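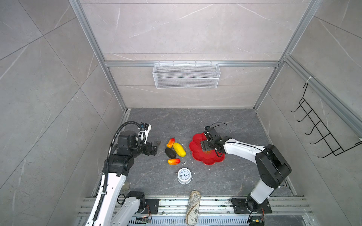

A robot that tidies fruit has to solve several small problems, one after another. The Cluto club at Thygesen School works on one tidying task, called Usorent, in which two arms must move pieces of play fruit onto a dish. Both arms are fixed to one metal rail at the front of the work area, and the red dish with the wavy rim lies on the floor between them. The fruit starts beside the dish. There are other things on the floor too, such as an alarm clock and a pencil case, and the arms must leave those alone.

What an arm is made of

An arm is a chain of stiff parts called links. Where two links meet there is a joint, and inside the joint is a motor. Your own arm works in a similar way: the upper arm and forearm are links, and the elbow is a joint. The main difference is that your elbow is pulled by muscles, while the robot's joint is turned directly by its motor.

Each motor contains a sensor that measures how far it has turned. The measurement is an angle, given in degrees. If the computer knows the angle of every joint and the length of every link, it can work out where the end of the arm is. This calculation is called forward kinematics. The opposite calculation starts with a place you want to reach and works out the angles. It is called inverse kinematics, and it is harder, as there may be more than one answer or none.

At the end of the arm is the gripper. It has two fingers that open and close. It cannot wrap around a fruit as a hand does, so it has to come down with one finger on each side and then squeeze.

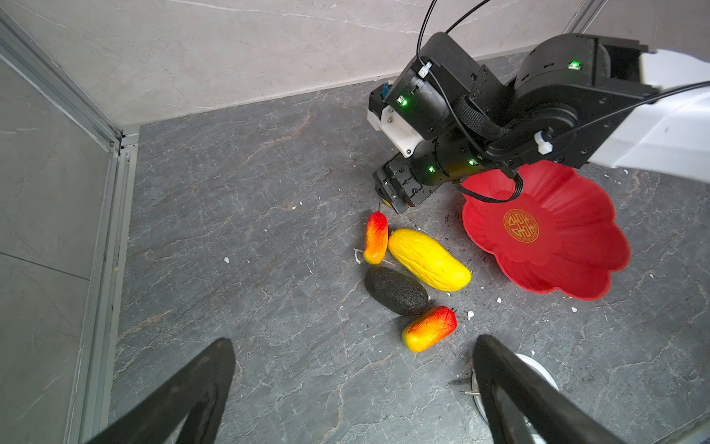 How the arm learns the task

The club does not write out each movement as a list of commands. A list like that works only if every fruit is always in the same spot. Move the avocado a little and the fingers will close on air.

Instead, the members use a method called learning from demonstration. A person steers the arms through the whole task. While this happens, a program named Onda stores the camera pictures and the joint angles together. One complete run is called an episode. The club had 197 episodes by the end of August and now has 1,202.

A computer then looks for patterns in the episodes. It learns that when the pictures look a certain way, the joints should move a certain way. The finished set of patterns is called a model. When the model is in charge, it looks at new pictures and chooses the next angles by itself.

Some fruits are harder than others. A mango is longer than it is wide, so the fingers should close across its narrow side. If they close along its length, it may not fit between them.

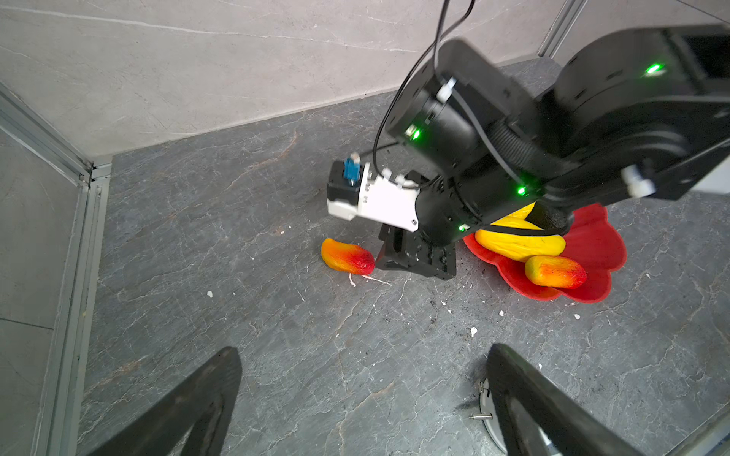
A banana has a curve, and it can roll or swing when it is held near one end. Club leader Jarmo Pitkänen asks members to steer towards the middle. He also asks them to lower the gripper slowly for the last part of the move. A fast movement in an episode will be copied by the model later.

Rules for a Usorent run

1. Place the fruit beside the dish, in a new arrangement each time.
2. Keep hands out of the work area once the arms have power.
3. Start Onda before the first movement.
4. If a fruit is dropped, the arm may try again, up to 3 times.
5. Stop recording when all the fruit is on the dish and both grippers are clear of it.

Words to know

Link: a stiff part of an arm.
Joint: a place where two links meet and can turn.
Episode: one recorded run of a task.
Model: the patterns a computer has learned from many episodes.

Home | Projects | Word list | Join the club

Contact the Cluto club | © Thygesen School | Back to top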